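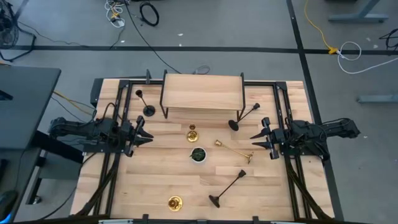

第四讲 小型桌面陈列：分类、定位与高差

桌面陈列的第一步是清点和分类，顺序在构图之前。物件未分类就上架，后续调整时会反复移动底层物件，漆面和金属面的磕碰多数发生在这一阶段。分类依据有三项：材质颜色、总高、底座直径。以烛台为例，黑色与黄铜两组应先分开，再在组内按高度排列；黑色烛台直立的一件和侧倒的两件，在登记时一律以直立高度为准。侧倒放置时杆身与底座的关系看得清楚，适合比较底座的形状，但不能用来判断陈列后的轮廓。黄铜组中带宽盘的一件占地较大，登记时须另量盘径，不可只量中央的杯口。圆形白盆的绿植不属于任何一组，单独登记为“独立件”。

本讲义供 Fenport 陈列基础班使用，由 Ada Martinelli 编写，高差一节由 Kjell Engebretsen 校订。修订日期：2022年7月4日星期一。上一版中关于纺织衬垫的内容已移至第六讲。

一、术语

承面：直接承托物件的水平面。桌面为第一承面，桌上矮架的顶板为第二承面。
轮廓线：从正面观看时，各物件顶点依次连成的折线。
主件：轮廓线上最高的一件。一组陈列只设一个主件。
前置件：位于第二承面之前、放在第一承面上的物件，用于连接两个承面。
遮挡量：前方物件在正视方向上盖住后方物件的部分，以后方物件总高的百分比表示，完全遮挡记为100。

二、第二承面的使用

矮架的作用是抬高基准。细腿金属架加木质顶板的形式较常用，原因是架下通透，正视时重量感集中在顶板一线。顶板颜色宜与桌面接近，否则顶板前缘会成为一条明显的横线，把画面切成上下两段。若顶板颜色已定，无法更换，可用前置件的叶片或杯口压住这条线的一段。

顶板上的物件应全部落在边缘以内，底座外缘与板边之间留出不小于2厘米的余量。测量时以底座最宽处为准，不以杆身为准。杆细底宽的烛台容易误判，初学者常按杆身的间距摆放，结果相邻底座互相抵住。遇到这种情况应前后错开，不应把底座叠压。

三、前置件

前置件的高度以略超过顶板为宜。过低则与第二承面脱节，过高则遮挡主件的杆身。盆器选直筒形，边线竖直，便于与烛台的杆身平行对照。叶形尖而外展的植物，叶尖可以与顶板边缘重叠，重叠部分不计入遮挡量。
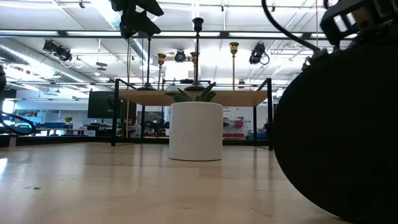
图4-2 前置件居中，叶尖越过盆口并与矮架边缘重叠；架上黑色、黄铜烛台混排，中央为最高的黑色一件。

混排时须注意同色物件的间隔。黄铜件反光较强，视线先落在杯口；黑色件主要依靠外形辨认，背景越亮轮廓越清楚。两件黄铜烛台相邻时，应使其中一件与黑色杆身部分重叠，以拉开前后层次。重叠处只允许发生在杆身，不允许发生在杯口。杯口被挡住后，物件的功能不易识别，观看者会把它读成普通立柱。

Levura 门店的练习记录曾采用全部等距的排法，Nives Barbieri 在批注中指出，等距排列在物件同高时成立，高度不一时轮廓线会显得零碎。本班不采用等距法作为默认做法，需要时在图纸上单独注明。

四、高差与轮廓线

轮廓线的形状由主件位置和两侧的下降方式决定。主件居中或略偏一侧均可，偏移后较轻的一侧应以较高的次件补足。相邻两件顶点高度差过小，正视时容易读成摆放误差；本班练习规定，主件与其相邻件的高差不小于30毫米。高差不足时先换位置，仍不足再换物件，不使用垫片。

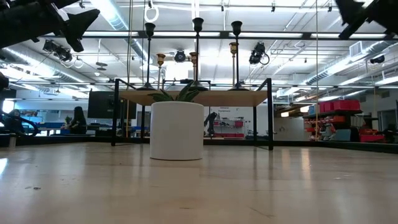 成对法是混排的一种规则形式，适用于两种颜色数量相等的情况。每对由一高一矮组成，高件定轴线，矮件靠在同一侧，对与对之间的间隔大于对内间隔。三高三矮的黑色与黄铜烛台按此法排列时，黄铜烛台分别紧靠对应黑色烛台的一侧，中间一对的黄铜件再向前移，落在黑色杆身的左前方；最高的黑色烛台略偏中线右侧，承担主件。矮架前方的白色直筒盆植位于桌面中部附近，细叶在盆口上方散开，矮架前缘的浅色横带从植物后面经过，上下两个承面由此取得联系。成对法的缺点是节奏固定，若三对的间隔也完全相同，整体会偏于呆板，可通过改变其中一对的前后关系来处理。

五、观看高度

正面检查应在两个高度进行。第一次取视线接近桌面的高度，主要看轮廓线和遮挡量，此时桌面被压缩成窄带，前后距离不易判断。第二次取俯视，主要看底座的间距、余量以及前置件到矮架的距离。仅凭其中一个高度不能定稿。视线较低时，烛台顶端可能与天花板灯具重叠，检查者应左右移动半步，确认杯口边缘能够辨认，再记录结果。

光滑木面会映出顶灯，反光带落在前置件附近时，盆身下缘的投影变淡，接触位置显得不明确。处理时先移动前置件，不先改动灯光。桌面上的细小斑点和擦痕在低视线下较为明显，定稿前应检查一遍并擦拭。

六、拆架与复位

拆架顺序：前置件、外侧烛台、内侧烛台、主件，最后移开矮架。拿取烛台时一手托底座，一手扶杆身中段，不提杯口。黄铜件与黑色件分区放置，侧放时底座朝向同一方向。复位以登记表为准，登记表中没有的物件不得上架。

七、练习

练习用登记表共144格，每件物件占一行，填写颜色、总高、底座最宽处和所在承面。宽盘烛台加填盘径。

练习甲：用同一批烛台分别按成对法和自由混排法各摆一次，绘出两条轮廓线，标明主件。
练习乙：保持架上物件不变，将前置件由中线向左移动，每移动一次记录一次遮挡量，至最左侧烛台为止。
练习丙：减去一件黑色烛台，重新确定其余物件的位置，并用文字写明移动了哪些物件及移动顺序。

作业交 Barrett Gallagher 登记。轮廓线用铅笔绘制，比例写在图纸右下角，未写比例的图纸退回重画。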